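Learning to Read a Water Bill

4 min read

We use cookies to remember your settings and count visits. Manage preferences.

The letter from Vikley Water came in October and said we owed for 2,494 gallons more than the same period last year. I read it standing at the counter with my coat still on. There are two of us in the house. We don't have a pool, we don't wash the car at home, and the garden had been finished for weeks.

I had paid that bill for nine years without reading past the total. I think most people do. It comes, it's near enough to the last one, you pay it. So the first thing I had to do was find out what the rest of the page said.

The front has the total, the due date and a bar chart. The back has the meter readings, and those are what you want. One reading is marked A and the other is marked E. A means somebody or something read the meter. E means the company estimated. Ours had been marked E for three bills in a row, then A on the latest one, so part of the jump was the company catching up with what we had really used over a longer stretch. Part of it, though. When I spread the usage across all of those bills it was still too high.

I called the company and got a man who was polite and read me the same numbers I had in front of me. He said to check for leaks and call back if I didn't find one. He gave me a reference number, and I wrote it on the envelope and then recycled the envelope.

My neighbor Azra Leka had gone through the same thing at her old place in Soliman, and she told me how to do the meter test. You shut off everything that uses water, go out to the meter and write down the reading, including the small digits on the end. Then you leave it alone for two hours. No toilet, no dishwasher, no filling the kettle. If the reading has moved when you go back, water is going somewhere.

Our meter is in a box by the sidewalk with a lid that had settled under the grass. I got it up with a screwdriver. The box had a spider in it and a good amount of mud, and I had to wipe the glass with my sleeve before I could make out a number.

The reading moved. It wasn't a lot, but it moved.

After that you split the problem in half. There is a shutoff valve where the line comes into the house. Close it and do the test again. If the meter still moves, the leak is between the street and the house, and that's expensive. If it stops, the leak is inside. Ours stopped, and I was very glad of it.

Inside, it's nearly always a toilet. Put a few drops of food coloring in the tank, don't flush, and look in the bowl after a while. The downstairs one was clean. The upstairs one had gone pale blue before I finished brushing my teeth. The flapper at the bottom of the tank had gone stiff and wasn't sealing, and it had probably been letting water past for months without making enough noise to hear.
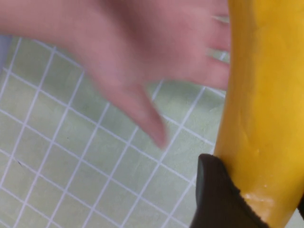
A new flapper costs less than lunch. I bought the wrong one first, because I didn't know they came in more than one size, and had to go back. The second trip went better since I'd brought the old part in a bag. Dario Longo at the hardware counter ran one finger down the size chart, pointing the way the finger in the photo does, and stopped at ours. Putting it in took less time than finding a parking spot had. You turn off the supply, flush, unhook the old one, hook on the new one and check the chain has a little slack in it.

I ran the meter test again that evening and the numbers stayed put.

Then I called Vikley back, without the reference number. They do have a leak adjustment, which is not mentioned anywhere on the bill. You fill in a form, attach the receipt for the part, and they take off a share of the extra usage once the next reading shows it has dropped. They only do it once per address in a given stretch of years, so if yours is a small leak it may be worth saving. I sent ours in.

I now write down the meter reading on the first of the month, on a piece of paper taped inside the cupboard under the sink. It takes a couple of minutes, most of it getting the lid up. I also trimmed the grass back from the box.

The adjustment hasn't come through yet. I'll add a note at the bottom of this post when it does.

Recent posts

Switching the Gutters Before Winter
What We Keep in the Hall Closet
A Second Try at Rye Bread
Canceling a Phone Line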